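Duangkaew Textile Conservation Workshop
Notebook entry, December, 9:30 a.m.
Entered by N. Wongsuwan

Continued with the second wash trial on the indigo skirt lengths from the Himano donation. The first trial left a faint tide line along the lower border, and the bath was therefore changed before any further pieces were treated. Deionized water only, at room temperature, with 2 ml of the neutral detergent per liter. Piece 2,159 was immersed for 30 minutes, face up on the polyester screen, and turned once.

Color loss into the bath was slight. Blotter tests on the red supplementary weft showed no transfer at the left selvage and a trace at the right, close to the old repair. Mr. Pelupessy considers the repair thread to be the source. It is a later cotton, loosely spun, and does not match the dye of the ground. A sample has been placed in a labeled envelope for Ms. Khunthong, who will examine the fiber when the microscope returns from service.

Rinsing took longer than planned. The tap side of the tray drains slowly – the foam gasket needs replacing – and some 500 ml of rinse water remained under the screen after each change. Staff are asked to tilt the tray by hand until the new gasket is fitted.

Drying: flat, on glass, with the fan at its lowest setting and pointed away from the cloth. The border was aligned with pins at the corners only. No steam was used, and none should be used on this group.

To be settled before the next piece: whether the old repair is to be kept. Ms. Ferreira prefers to leave it in place as part of the history of the garment. Ms. Rojanasak has asked for photographs of both faces first.

Zamard blotter paper is low. Reorder.
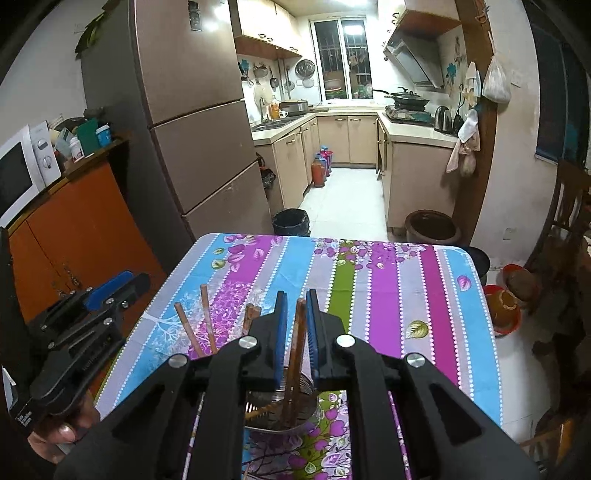
Chopsticks in the steel holder, on the striped tablecloth.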